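BUILDING NEWS, JUNE

Paint, round two (and please read the part on ladders)

Quick one from me, Nidia is away so you get my spelling this month.

First floor hallway is done. Stairwell is done apart from the bit over the second landing, which needs the long ladder, which is at Jeltow's being fixed. Back hall not started. We said end of May. It's June. Sorry.

What we learned, for anyone doing their own unit this summer, and I know there are a few of you because the recycling is full of roller trays:

The old color in the halls was a yellowish cream from way back. Two coats of the pale gray-white did not cover it. Byung-chul kept saying primer, I kept saying no, we primed in the end. One coat primer, two coats paint, fine. If you have that same cream in your bedroom or closet just prime it and save yourself the argument.

Spackle. Let it dry overnight. The can says two hours and the can is wrong, at least in this building with the windows painted shut. Sanded too early outside 2B and it came off in little crumbs. Did it twice.

Tape. The cheap blue stuff pulled the finish off the door trim by the mailboxes. Reshma had a roll left over from her kitchen, the green kind, and that came away clean even after three days. Pull it slow, back on itself, while the last coat is still a tiny bit soft.

Cutting in along the ceiling. Uldis does this without tape and with one of those angled brushes, and it looks like a machine cut it. I can't. If you can't either, ask him, he says he's happy to do a ceiling line for anybody in exchange for dinner. He doesn't eat mushrooms.

Money. We set aside $2070 for the whole job. Paint and primer from Koech came to $492. Lights for the stairwell were $376, more than I wanted but the old fixtures buzzed and two were cracked. Ladder repair is $368 and yes I know a new one would of been close to that, but a new one that length won't go in the basement closet, we measured. The rest stays put until the back hall is finished. Receipts are in the folder in the laundry room, have a look, please don't take them out of the folder.

Color name. Four people asked. It's called Fondlow on the lid, I have no idea why. Flat for the ceilings, eggshell for the walls. The flat marks if you so much as breathe on it, so keep it up high. There's most of a gallon left of each, on the shelf behind the boiler with the lids hammered down. Take a jar for touch ups if you want to match your entry to the hall, just stir it for longer than you think.

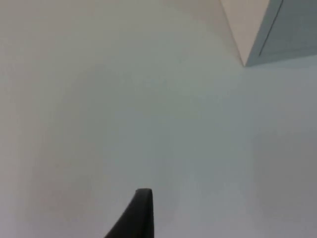

Pale gray-white. Better than the cream, I think.

Ladders. The small stepladder lives in the basement closet. It's not for standing on the top step. It's not for leaving open on the landing at 11 pm either, Nassoro found it with his shin. If you borrow it write your name on the card on the door.

Back hall plan. Move bikes out the night before, all of them, including the one with no wheels that belongs to no one. If it's still there when we start it goes to the curb. Wash walls in the morning, rinse, let them dry, prime after lunch. Paint the day after. Need three people for the washing and two for the rollers. Old clothes. I have gloves but only in large. Sign up sheet is by the mailboxes, there's one name on it so far and it's mine.

While the paint is wet please use the front door and keep the dogs in the middle of the hall. We still have tail hair in the wall by the stairs, it's in there for good now.

Also the outlet covers. We took them all off and put them in a coffee can with the screws and the can has walked. If you've got a coffee can full of beige plastic, that's ours. The Zudus ones with the little night light are on order for the stairs, regular ones everywhere else.

Radiators are staying silver. I asked around and the vote was close but nobody wanted to do the scraping.

Leftover drop cloths are drying on the line out back, take one if you need it, bring it back in whatever state.

Next month Nidia is back and it'll be the garden beds and the hose rules.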